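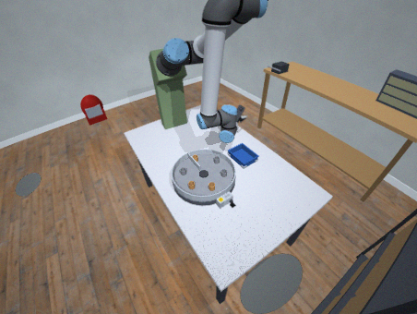 Cell layout as it stands in the sim: arm on the green pedestal, round tray in the middle, blue bin beside it.

Ticket: gripper fingers and ring tray, need a quote we can budget for
Opened by: Fidelina Flores
Status: waiting on purchasing

Hi all, me again! I'm trying to get the Fleltulora cell priced before the January budget closes and I've gone in circles with the quotes, so I'm logging everything in one ticket.

Waritz came back at $2,271 for the gripper with fingers. Clindon wants $1,927 for what looks like the same thing, only their price leaves out the mounting plate (I had to ask twice). Lead time is 16 days from Clindon. Waritz won't commit to a date until we send a PO, which drives me a little nuts.

My real question is the fingers. The standard ones are pretty chunky, and I don't know if we should pay for a narrow set now or wait and see.

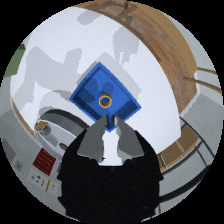

Gripper view over the blue bin, one ring inside, wide wedge fingers.

Update, 2:40 p.m.: talked to Quintero about the bins. They'll sell us two spares at the same price as the first, so I put those on the sheet. I also moved the narrow fingers to their own line so they can be cut without wrecking the rest of the request. Still no plate price from Clindon, I've emailed them again.

One more thing I'd love an opinion on. We need to hold small metal parts as well as the rings, and I'd much prefer buying one gripper for both jobs over paying for a tool changer (those quotes made my eyes water). 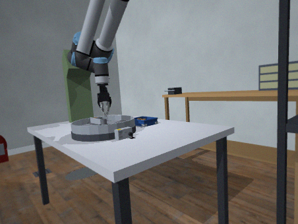

Hortensia Espinoza: I'd leave the tool changer out of this round. Get the plate price from Clindon in writing first, then compare totals. If they end up close, go with whoever will put a delivery date on paper. And keep the narrow fingers on the sheet, please, I can defend that line.

Fidelina Flores: Works for me! Tool changer is off, fingers stay. I'll attach the new sheet once Clindon answers. Leaving this open.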